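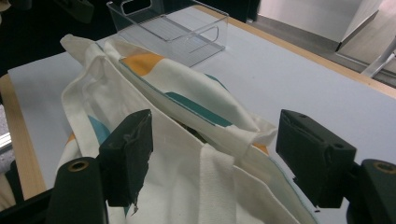
Munder Einkaufsbeutel, die lange Version mit Schulterhenkeln – Erfahrung nach 3 Monaten

Vorab: selbst gekauft, im Doppelpack bei Zestix. Kein Rabatt, kein Testmuster. Lieferung ging flott, Karton viel zu groß, egal.

Gesucht hatte ich was für den Wocheneinkauf ohne Auto. Zwei Kilometer zu Fuß, am Ende noch Treppe bis in den zweiten Stock. Die dünnen Werbebeutel schneiden da in die Schulter, Rucksack mag ich nicht wegen Rücken nass. Also Munder, weil Mwajuma den seit letztem Jahr hat und ihn immer noch trägt.

Stoff: fest, am Anfang fast brettig. Steht beim Einräumen halbwegs von allein, das ist an der Kasse Gold wert. Nach der ersten Wäsche deutlich weicher, steht jetzt nicht mehr. Schade. Riecht neu etwas nach Lager, nach zwei Tagen auf dem Balkon weg.

Henkel: lang genug auch über die Winterjacke. Breit, angenehm. Angenäht mit Kreuznaht, bei einem der beiden Beutel hing innen ein Faden raus, hab ich abgeschnitten und bisher hält es. In der Hand getragen sind die Henkel allerdings zu lang, bei mir (1,62) schleift der Boden fast auf der Treppe. Wer kleiner ist, unbedingt dran denken.

Was passt rein: mein normaler Einkauf. Milch, Kartoffeln, Brot, Gemüse, zwei Gläser. Boden ist genäht und leicht ausgestellt, Flaschen stehen also nicht komplett schief. Kippt trotzdem um sobald man ihn in der Bahn abstellt. Mit sechs Flaschen Wasser bin ich einmal heim, ging, würde ich meiner Schulter nicht nochmal antun.

Innentasche: ein Witz. Handy rutscht raus wenn man sich bückt. Schlüssel geht. Reißverschluss wär schön gewesen, gibts aber nur beim teureren Modell und das hat wieder kurze Henkel. Warum auch immer.

Waschen: 40 Grad steht auf dem Etikett. Ich hab beim ersten Mal 60 gemacht, aus Gewohnheit, ja, selber schuld. Eingelaufen in der Höhe, 2 cm nachgemessen. Bei 40 seitdem nichts mehr. Trocknet langsam, an den Nähten fühlt er sich am nächsten Morgen manchmal noch klamm an. Bügeln tu ich nicht, knittert eben. Himbeerfleck ging mit Gallseife raus, Kaffe leider nicht ganz.

Preis: 11 Euro das Stück. Für einen Beutel viel, für einen der jede Woche mitläuft ok. Der Vorgänger von Urio war billiger und nach dem Sommer am Boden durch. Noleck hatte ich auch in der Hand, schöner geschnitten, aber dünner und die Henkel wie Schnürsenkel. Kam nicht in Frage.

Kundendienst: hab wegen dem Faden trotzdem hingeschrieben. Antwort kam am nächsten Vormittag von einem Herrn Kombo, freundlich, Umtausch wär möglich gewesen gegen Rücksendung. War mir zu umständlich, zur Post laufen für einen Faden – nein.

Plus: Tragekomfort, Stoff, Nähte bis auf den einen Faden
Minus: Innentasche, trocknet langsam, Henkel für kleine Leute zu lang

4 von 5 Sternen. Einen Stern weg wegen der Tasche. Würde wieder kaufen, dann aber einzeln, der zweite liegt meistens im Flur und sammelt Pfandbons.

Nachtrag Februar: Naht hält weiterhin. Henkel an der Schulterstelle leicht speckig geworden, geht in der Wäsche raus.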